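Bendatau cleaning cloths, pink, pack of 8 – a proper little find

I've been through more cleaning cloths than I care to admit, and most end up under the sink going stiff. These Bendatau ones are the first in ages I've gone back and bought again, so I thought they deserved a few words.

They're soft straight out of the packet, with none of that squeaky feel that catches on dry fingers. I've used them on the hob, the bathroom mirror and the marble-look floor in the hall, and they pick up dust beautifully. On glass you do need a second one, dry, or you'll be chasing smears all morning. My pack has been through 27 washes at 40 degrees (yes, I keep a tally on the utility room door) and the edges are still holding together. 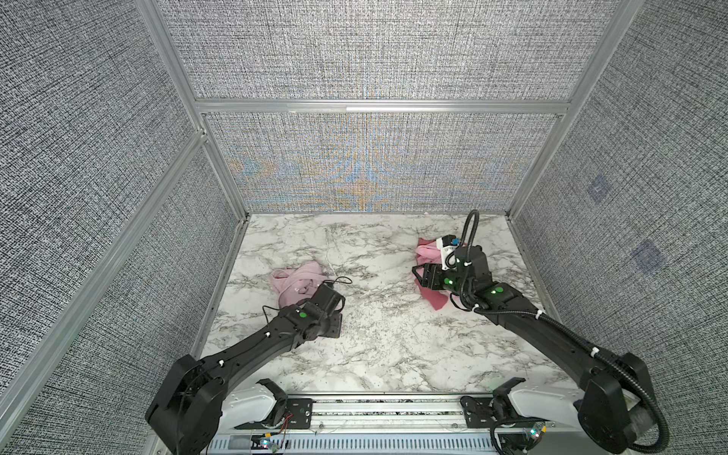
Two pink cloths on a white marble-patterned floor panel, the right-hand one a dustier rose.

The colour is lovely, though don't expect every pink to match perfectly. I rather like that – the paler ones are for the kitchen in our house and the deeper ones do the bathroom. They crease the moment you look at them, so if you like a neat folded stack in the drawer, you'll be disappointed. I just stuff mine in a basket.

I paid £7 at the Wanddale shop, and I've seen them at Flatetano too. My old Cao cloths were a bit thicker, but they took for ever to dry on the airer and these are ready by teatime.

Would I buy them a third time? Absolutely, and I'm hoping they do a green!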